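December 7, 2020

Winter feed notebook, Astau herd. Mostly hay and water today.

Started late, truck battery dead. Hay cores first. Pulled from the second cutting stack at Fakora, north row, 22 bales, one core each, butt end, full depth of the probe. Probe tip is dull again and tears more than it cuts on the tight bales. Needs the stone before next pull. Mixed in the bucket, quartered down, bagged double. Bag says FK2-N. The south row is still not sampled, tarp frozen to the top layer and I didn't want to rip it.

Look of the hay: good leaf, stems coarser than I remebered from stacking. Two bales on the ground layer had white dust inside about a hand deep. Pulled those aside, not in the sample. They go to the dry cows or to bedding, decide after smelling them again on a warmer day.

Moisture by the handheld probe is all over the place. Don't trust it under freezing. Did the microwave method on one handful instead, came out fine, low teens, wrote it on the bag and forgot to write it here. Look on the bag.

Bunk check, pen 3. Slick by the time I got there, and licked. They're out too early. Same as the last few mornings. Raised the silage a little at the evening feed, kept the hay where it is. Don't change both at once (note to self, did exactly this last winter and then couldn't tell what the loose manure came from). Manure today normal, a bit stiff in the heifers if anything. More water than feed problem I think, see below.

Water. Tank on the west side had a skin of ice at the float end. Float arm sticking, valve weeping, wet patch frozen around the pad and slippery as hell. Chipped it, threw down old straw and some grit. Flow at the hydrant OK. The Warix heater element looks all right but the thermostat kicks in late. Swapped for the spare. If it still skins over tonight then it's not the thermostat, it's the wind, and we go back to the plywood windbreak.

Pipe under the lane: still no heat tape on the last stretch. Somebody please before it goes properly cold.

Weights. Ran the bred heifers over the scale, 60 head. Scale drifted, had to re-zero twice, mud packed under the left load bar and frozen. Cleaned it out with the bar, checked against the feed sacks, then OK. First few through before the cleaning are suspect, marked with a star on the sheet. Rest look right for the time of year. Tag 249 is lighter than I like, second weighing in a row. Eating, no cough, feet fine. Gets pushed off the bunk by the big ones. Move her to the small pen with the late calvers and look again in two weeks. Tag 3121 missing her tag completely, hole torn out, read her off the brand and the white foot. New tag goes in the other ear.

Mineral. The Sandhu loose mix is caking in the open feeder, snow blows in from the side. Flap is gone. Cut a new one from conveyor belt, bolts too short, hung it with wire for now. Intake impossible to judge this week with half of it turned to brick. Broke up what I could and put fresh on top. Start the intake count over from tonight, ignore the earlier lines.

Still open:
south row cores
heat tape under the lane
sharpen hay probe
longer bolts for the flap
ask what the lab wants for nitrates on the oat hay, separate bag or same
re-weigh the starred ones

Oat hay note: cut after the dry spell, so don't feed it straight until the result is back. Baltasar wants to blend it in already at a quarter of the ration. I said wait. Left the stack roped off, rope is orange, don't move it.
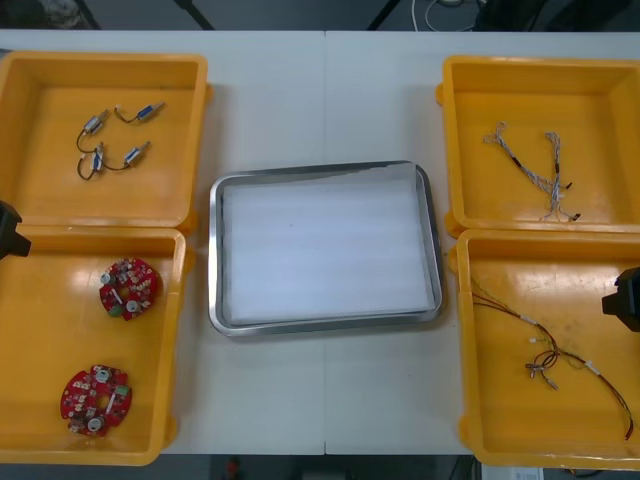 Baltasar Peñalver: Fine, I'll wait on the oat hay, but send a nitrate sample from the bottom layer too, those bales came off the low end of the field where it was shortest. And I looked at 249 after you left, put her in the small pen already. She went straight to the bunk. I'll do the heat tape.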